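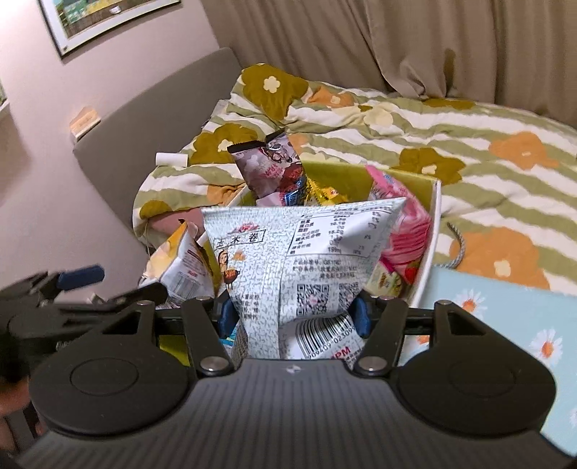
Selling snacks by the piece: an interview with Asnakech Hadgu

Asnakech Hadgu has run the Kalano shop in Flevside for five years. It sells packaged snacks from several countries, mostly rice rolls, crackers, dried fruit and sweets, and most of it is sold singly. She opens at ten and does the ordering herself in the evening, after the till is closed.

She did not plan to be a shopkeeper. She worked in the office at Tesfamariam, a food wholesaler, where her job was to chase late deliveries. "I knew what everything cost and how long it sat in the warehouse," she says. "I didn't know anything about customers. I had never met one."

The first stock was 40 boxes, bought with her own savings and kept in her spare room until the lease was signed. A good part of it did not sell. She had ordered what she liked to eat, and that meant too much chilli and hardly anything sweet. The children who came in after school wanted sweet things, and their parents wanted something that did not make crumbs in the car.

Rice rolls did well from the start. "They're light, they're cheap to send and they break if you look at them," she says. "I lose a few in every delivery. I put the broken ones in a bowl by the till and people try them. Then they buy a whole one."

Buying in small amounts

Hadgu now keeps 146 different items on the shelves. She rarely takes more than two boxes of anything new. If a box has not gone within a month, she does not order it again, whatever she thinks of the taste. Her supplier, Mandadus, will split a case for her, though it charges extra for doing so. She thinks the charge is fair.

Labels take up more of her time than anything else. Packets from abroad need ingredients and allergens in English, and the stickers have to go on without covering the date. She does this at the back table from eight in the morning. "I used to do it in front of the television and I got one wrong," she says. "It was sesame. I spotted it before it went out, but I don't do it in front of the television now."

The rent is 800 a month, which she describes as manageable in winter and a worry in August, when the school is shut. Last summer she tried opening later into the evening. It brought in a few more people, but not enough to pay for the lights, and she stopped after three weeks.

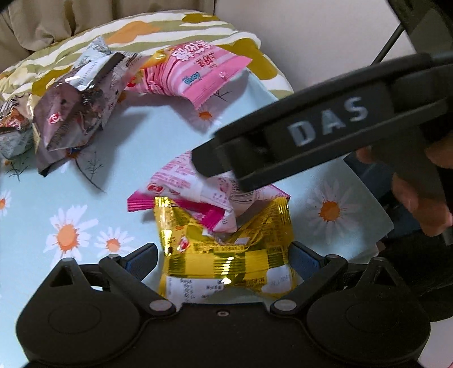
What people ask for

Customers often remember a packet and not a name. They tell her it was gold, or that it had a bird on it, or that their aunt used to bring it. She writes these down in a notebook and asks the supplier. Sometimes it takes months, and sometimes the maker has closed.

She has been asked to sell online and has said no so far. Postage would cost more than the snacks, and the rice rolls would arrive as powder. A second shop does not interest her either. She would like a bigger back room, and a door that closes properly in the cold. The landlord has promised to look at the door in March.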